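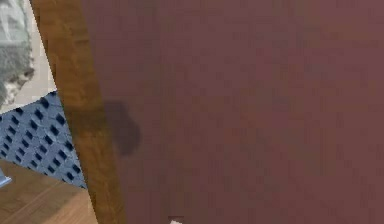 Simulated room from the Trulance planning software, with a maroon panel in the foreground and wood flooring at left.

Dasodport, April. Asfaw Zirkau, a supplier of service robots for rental housing and small hotels, has released Trulance, a planning package that lets property operators test a mobile robot in simulated rooms before they commit money to one.

Customers pick from 13 furnished room layouts. The software runs pickup and tidying tasks in each layout and reports how long they take, where the robot needs more clearance, and which gripper and arm length the work calls for. The report ends in a budget sheet covering purchase or lease, spare parts, charging equipment and staff training over 5 years.

"Most of our buyers have one line in next year's budget and a deadline to fill it in," said Tiruwork Abdella, head of planning services at Asfaw Zirkau. "They ask us what size of machine to put down. Until now we had to send a person out with a tape measure." 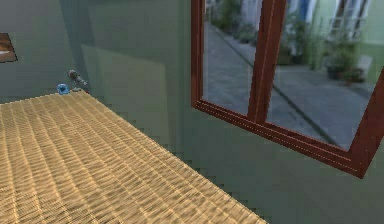
A woven tabletop beside a window in a Trulance simulated room, with two small items near the back edge.

During a trial period the company ran 368 simulated tasks for operators in the Dasodport area. Nearly six in every ten reports recommended a smaller base than the operator had planned to order. Bathrooms and narrow entries were the usual cause, and several operators changed their orders to a lease with an option to buy.
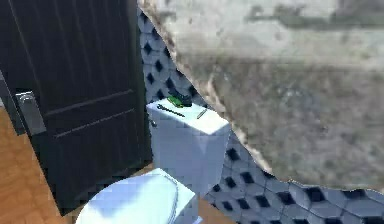 Small items left on high or narrow surfaces also affect the price, as they decide how much reach the arm must have. Abdella said buyers should list those surfaces before asking for a quote, along with door widths and floor types.

Trulance is sold by the site, with a license term of 6 months. The fee is credited toward any robot ordered from Asfaw Zirkau during that term. Quotes and a blank budget sheet are available from the company's Dasodport sales office.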